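Handling Panel Edges Safely: Good Practice for Small Gripper Cells

If you're setting up a cell to pick flat-pack parts, I'd gently suggest settling your rules before you write a single line of motion code. Amos Sorensen and I learned this at Jisodwood the slow way, over most of one August!

Start with speed. We cap the last stretch of any approach to a panel edge at 9 millimeters a second, and nobody raises that without signing the cell log. Bring the open fingers in with the board midway between them, then stop and check before you close.

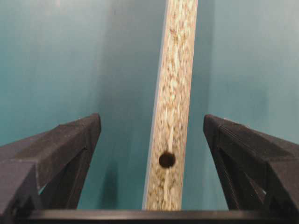
Next, close in two steps: a light touch first, then the working grip. Particleboard crumbles more easily than you might think, especially near a drilled hole, so keep your fingertip pads clear of holes wherever the part lets you (and write down the spots where it doesn't).

If a grip fails 3 times in a row, the cell should stop and wait for a person. Please don't let it keep trying, however tempting that is late on a Sunday.

Last of all, press the stop button on purpose at the start of each shift, and note the result in the log.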